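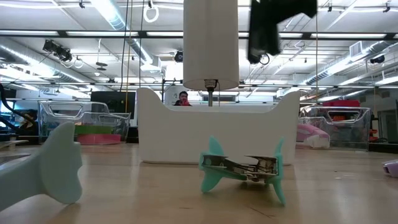 Photo: Prellden Stories

The Green One

My aunt left me her stationery shop on Quinlan Street and, along with it, the argument she'd been having with the landlord, a freezer full of soup, and more than 100 clips.

I should explain the clips. My aunt did not believe in paper clips, the skinny bent-wire kind, which she said were for people who planned on losing things. She liked the ones with a bit of bite to them. She had them in drawers, in coat pockets, in the sugar bowl (I found that out the hard way, with a customer standing right there holding her cup). The one she loved best was green and silver, a small thing, and it had lived by the register in Prorlow for as long as I'd been alive. When I was 11 I asked if I could have it. She said, "When I'm done with it," and went back to her crossword.

So naturally, the week I moved everything over to the new place in Vivska, I lost it.

I didn't notice right away. I was so busy! There was the sign to hang and the mouse situation, and I kept opening boxes that turned out to be more soup containers. Then on 4th October I went to clip together the lease, all 20 pages, and reached over to where the green one ought to be, and my hand came down on bare counter. I sat on the floor for a while. I'm a grown woman and I own a shop, and I sat on the floor.

After that I did what she would have done, which was clean. I got two clear bins and decided everything small in the world was going to live in one of them. Tape on the left. Stapler on the right, with the pink thing I never did find a use for but couldn't throw out either. Lamp in the middle, because she always said you can't be mad at a table with a lamp on it. (You can. I tested it.) I got out the shallow white tray for the metal odds and ends and started sorting. 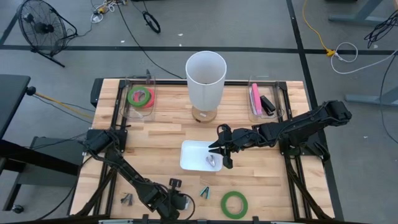
The lamp at the back, a bin on either side and the white tray in the middle.

It took me nine evenings. I found a key to nothing. I found a birthday card she'd written to me and never mailed, with a five-dollar bill in it and a note saying not to spend it on gum. I found the rest of the green tape, after I'd already bought new green tape, so now I have a lifetime supply if anybody's asking.

The clip was in the lease folder - the old one, from Prorlow. It was holding the landlord's letters together, every last one, with her answers copied out in pencil on the backs. She'd gotten pretty rude by the end. I read them all standing up, with my coat on, and laughed so hard at the one about the drainpipe that I had to put my hand on the wall.

I took the clip off and set it on the table, near the front, where I could see it. Then I thought about the letters sliding all over the place and felt bad and went hunting for something else to hold them. The gray one fit fine.

My niece came by on Saturday for the soup. She's had her eye on the green one since she could reach the counter, and she picked it up and opened it and let it snap a few times.

"Can I have this?" she said.

I told her when I was done with it, and asked if she wanted lentil or chicken.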